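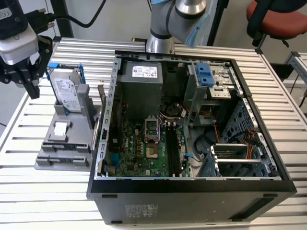
How long should you keep an old desktop before replacing it? As long as it does the jobs you bought it for and you can still get security updates for it, and in our house that has worked out to a lot longer than the people in the shop would like.

Posted in December by Nayeli Sotelo

Search this site Go

I've been meaning to write up how we handle computers at home, mainly for my sister, who asked and then got a much longer answer than she wanted over dinner. She's due to buy one for her eldest before school goes back and was about to spend a fair bit on something with coloured lights in it.

We have two desktops. The older one is nine and sits in the spare room. It does the household accounts, the printing, and the photos. The newer one is mine for work. Neither was expensive. I write down what I spend on them in the same exercise book as the car, and over the life of the older one the extras come to less than a set of tyres.

Most of that went on two things, more memory and a solid state drive. If you have an older machine with a spinning hard drive as its main disk, swapping that out is the best money you can spend on it. Ours used to take long enough to start that I'd put the kettle on, come back, and still be looking at the logo. After the swap it was ready before the kettle was. The memory made less difference but I noticed it with a lot of tabs open.

I didn't do the first one myself. I took it to Sotiris Karagiannis, who has the repair shop next to the laundromat, and he charged me for an hour and let me watch. The second time I did it at the kitchen table with a Phillips screwdriver and an egg carton for the screws. Allow an afternoon the first time, mostly for finding the right cable and being nervous. Switch off at the wall, pull the power lead out, and touch the bare metal of the case before you touch anything else.

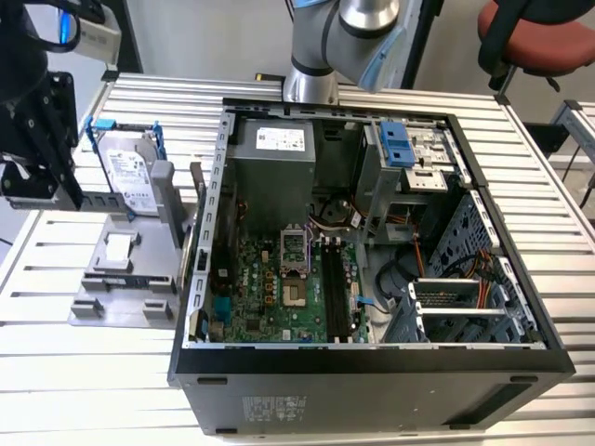 The other thing that makes an old desktop last is cleaning it. We live on a gravel road and the dust gets into everything. I do both machines twice a year, outside on the verandah, with a soft paintbrush and a can of compressed air. Hold the fan blades still with a finger while you spray. I used to use the vacuum cleaner and was told off for it, on account of static, so now the vacuum only does the outside vents. If the fans have become louder over the year, dust is the first thing I'd check.

Where you put the computer matters too. Ours was on the carpet under the desk for years and it filled up with fluff and dog hair. I put it on a low shelf (an offcut of pine and four blocks) and it has stayed much cleaner since.

Then there's backing up. I'm stricter about this than about anything else. We lost eighteen months of photos when the kids were small and I still get cross thinking about it. The drive had been clicking for a week and I had decided it was the fridge.

What I do now is plain. There are 2 external drives, both bought on special. One stays plugged into the spare room computer and copies everything overnight. The other lives at Mum's and comes home with us every second Sunday after lunch, gets updated, and goes back the next visit. The really important things, meaning tax, insurance and scans of the passports, also go to an online account. Some 40 gigabytes changes hands most months, nearly all of it videos of the dog.

A backup you haven't tried to restore from might not be one. Every few months I pick a folder, pretend it's gone, and get it back from the drive at Mum's. Once it didn't work – the drive had filled up months earlier and had been quietly copying nothing. I'd have been in the same position as before. 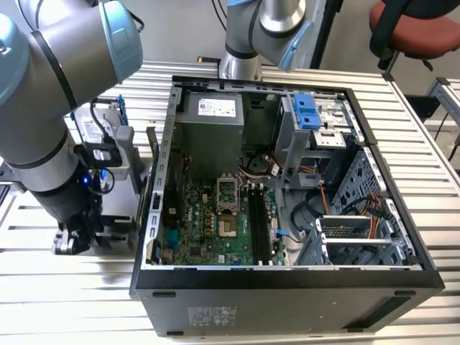
Old drives I don't throw out with the rubbish. Anything with our accounts on it gets wiped first. You can get free software that writes over the whole disk, and it's slow, so I leave it running overnight. If a drive is too far gone to wipe, I take it apart in the shed and put a nail through the platters. Wear glasses for that, as some of them are glass inside and they shatter. What's left goes to the council e-waste day along with the dead batteries and cables. I had a box with 23 cables in it at last count and knew what three of them were for.

When do I give up on one? I have a few rules. If it can't run an operating system that still gets updates, it either comes off the internet or goes. If the part it needs costs more than half of what I'd pay for a decent second-hand replacement, I buy the replacement. And if two unrelated things fail in the same year, I start looking. The power supply failed on the one before this, then the USB ports went strange, and I kept patching it for another winter when I should have let it go.

For replacements I look at ex-office desktops, three or four years old. They're dull to look at, but they come apart easily and parts are cheap. Ask what warranty the seller gives, even if it's only 90 days, and ask whether the drive has been replaced. Check that there's a spare memory slot. Laptops I can't help much with. Mine went back to the shop both times.

So that's what I told my sister. She's gone and bought a second-hand tower for less than the delivery on the other one would have cost, and I'm going over to put the drive in. I'll do a separate post on sorting photos if I ever finish sorting ours. I'm up to the Christmas when the tent blew away.

Contact | Copyright Nayeli Sotelo | Back to top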